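# Phuthong: latas e prateleiras por teleoperação

Conjunto de demonstrações de manipulação em que uma pessoa conduz o robô à distância, do primeiro alcance até a lata largada. Versão dos dados: 26 jul 2025. Manutenção: Lamduan Sombatkul e Geert Mertens.

Começamos este projeto em março com uma pergunta bem simples: quanto da habilidade de quem opera sobrevive quando passa por um par de luvas e chega a uma mão de vários dedos? Bastante! Foi uma alegria ver as primeiras políticas treinadas imitando até a pequena pausa que a Lamduan faz antes de fechar os dedos.

## O que há nos dados

A tarefa é passar embalagens de salgadinho entre uma mesa de aço inox e uma estante de prateleiras inclinadas. Cada episódio traz:

- vídeo da câmera da cabeça;
- posições das juntas do braço e da mão;
- comandos enviados por quem opera, antes de qualquer filtro;
- uma instrução curta em texto, em português e em inglês.

Os comandos crus são a parte de que mais gostamos. Dá para comparar o que a pessoa pediu com o que o braço conseguiu fazer, e essa diferença ensina muito sobre atraso e folga nas juntas.

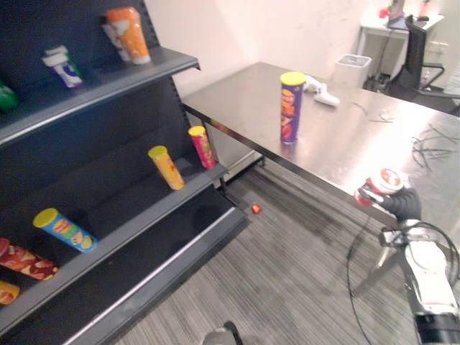 *Lata vermelha e branca na mão preta, junto à borda da mesa.*

## Como demonstramos

Três pessoas operam: Lamduan Sombatkul, Geert Mertens e Yupin Nakpan. Quem opera vê somente a imagem da cabeça, a mesma que a política vai receber. No começo deixávamos olhar o robô diretamente, e as demonstrações ficavam lindas e quase inúteis: a pessoa corrigia com base em coisas que o modelo nunca veria.

Algumas convenções que valem para todos os episódios:

1. A mão começa aberta.
2. O alcance é feito numa velocidade confortável, sem correr para terminar logo.
3. Se a pegada escorrega, a pessoa tenta de novo no mesmo episódio. O limite é de 5 tentativas.
4. O episódio termina com a mão aberta e afastada do objeto.

As tentativas frustradas **ficam** nos dados, com a marca `retry`. Resistam à tentação de apagá-las! No nosso treino, a política sem elas travava na primeira escorregada; com elas, recua, reabre os dedos e tenta outra vez, e a gente comemora toda vez como se fosse gol.

Latas cilíndricas parecem fáceis e são ótimas professoras. De pé, pedem uma aproximação lateral, e um toque desajeitado basta para derrubá-las. Deitadas numa prateleira inclinada, exigem que o punho gire antes de os dedos descerem. Quem está aprendendo a operar costuma fazer as duas coisas ao mesmo tempo e bater com o polegar.

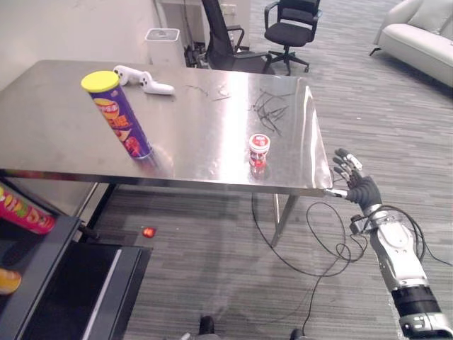 Yupin Nakpan discorda de parte disso e pediu que ficasse registrado: para ela, girar e descer juntos é um movimento natural, e separar as etapas deixa as demonstrações duras demais. Ela sugere treinar a pessoa por mais tempo em vez de engessar o gesto.

É um bom argumento, e por isso a separação virou recomendação. O campo `wrist_style` indica qual dos 2 estilos foi usado (`split` ou `blended`), então dá para filtrar e tirar a dúvida por conta própria. Se alguém fizer essa comparação a sério, por favor, conte para a gente!

## Limitações conhecidas

- Aço escovado reflete bastante luz. Modelos de profundidade estimada por imagem sofrem com isso.
- Outros objetos e cabos dividem espaço com as latas. Não os recortamos nem mascaramos.
- Os dedos podem aparecer borrados em movimentos rápidos, justamente quando o instante do contato interessa.
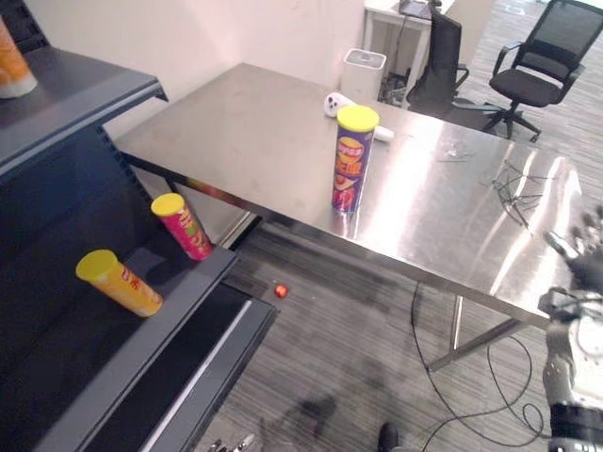 - Não há sensor de força na ponta dos dedos. A pressão precisa ser inferida pela corrente dos motores, gravada em `hand_current`.
- As instruções em texto foram escritas por uma só pessoa e repetem muito as mesmas palavras. Paráfrases são muito bem-vindas.

## Carregando um episódio

```python
from phuthong import load_episode

ep = load_episode("data/shelf", index=3)
print(ep.instruction)
cmd, state = ep.commands, ep.joint_states
```

Os relógios de comando e de estado já vêm alinhados. Para medir o atraso original, use `raw_time=True`.

## Contribuições

Abram uma issue antes de mandar episódios novos, dizendo qual mão e qual interface de operação usaram. Ghassan Abou Jaoude revisa os formatos; Nermin Yüksel cuida das anotações. Demonstrações feitas com interfaces diferentes da nossa interessam muito.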